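Minutes of the monthly meeting, Corach Residents' Association
Wed 25 September, ground floor meeting room

Present: Young-sook Hwang (chair), Tala Najjar, Mireille Dabbas, Zlata Levchenko, Raghda Issa (minutes)
Apologies: none received

1. Minutes of the last meeting
The minutes were read and accepted with one correction. In item 4 the word "gate" should be "side gate". The main gate was never in discussion.

2. Bicycle storage
Tala has received the offer from Culoneo for the covered bicycle racks. The price is 640 pounds with fitting, and it includes the removal of the old rail. She asked them two times whether the ground must be levelled first and they confirmed that it must not, only swept.
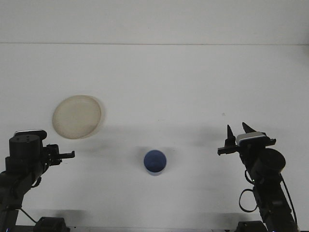
The second offer, from Jafarzadeh, is lower but it does not include fitting, and we would have to find somebody for this. Mireille prefers the first offer. Young-sook asked if the racks can be moved later in case the bins change their place. Tala will ask this before we sign anything. Decision is moved to the next meeting.

3. Stairwell lights
The lights on the second floor still go off too early. A person with shopping bags is in the dark before reaching the door. Flamix came to look and changed the timer on the first floor, which was not the one we complained of. Raghda has written to them again and asked for a visit in the evening, when the problem can be seen properly. It was also mentioned that the lamp over the letter boxes makes a small noise, but this is not urgent.
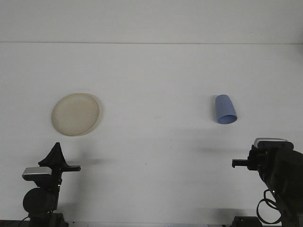
Zlata said that she does not agree with waiting for another visit, and that the timer on the second floor should be changed this week by anybody who is qualified, with the bill sent to Flamix afterwards. Young-sook answered that the contract may not allow it. She will read the contract and inform everybody by e-mail. Until then a notice will be put on the second floor landing.

4. Use of the meeting room
There was a long talk on the booking list. Some groups write their name for a whole day and come only for one hour. It was agreed that from now on the start and the end must both be written, and that a booking without an end time counts as two hours. 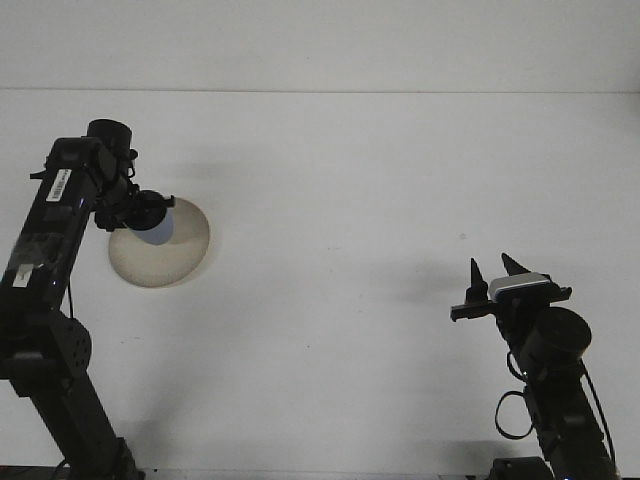 The walls were the next point. Mireille would like a warmer colour, for example a light yellow, and she brought three paint cards. Tala thinks the room is already small and will look smaller. At the moment we have pale grey behind a white tabletop, and Zlata finds this quite cold for a room where people also celebrate birthdays. No vote was taken. The paint cards stay with Mireille and can be seen at her flat. The painting will in any case not start before March.

5. Money
The hire of the room brought in 100 pounds since the last meeting. New door mats cost 11 pounds each and we will buy them when the rain starts to be a problem.

6. Any other business
Raghda reminded that paper and glass must not go in the same bin. The new labels are printed but two of them have a spelling mistake and will be printed again.
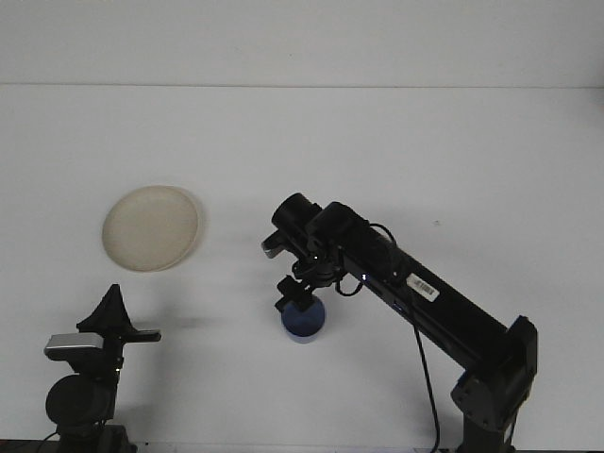

Blue cup and cream-coloured dish on the white table.

The date of the next meeting will be sent by e-mail. The chair closed the meeting and thanked all for coming.

Minutes written by Raghda Issa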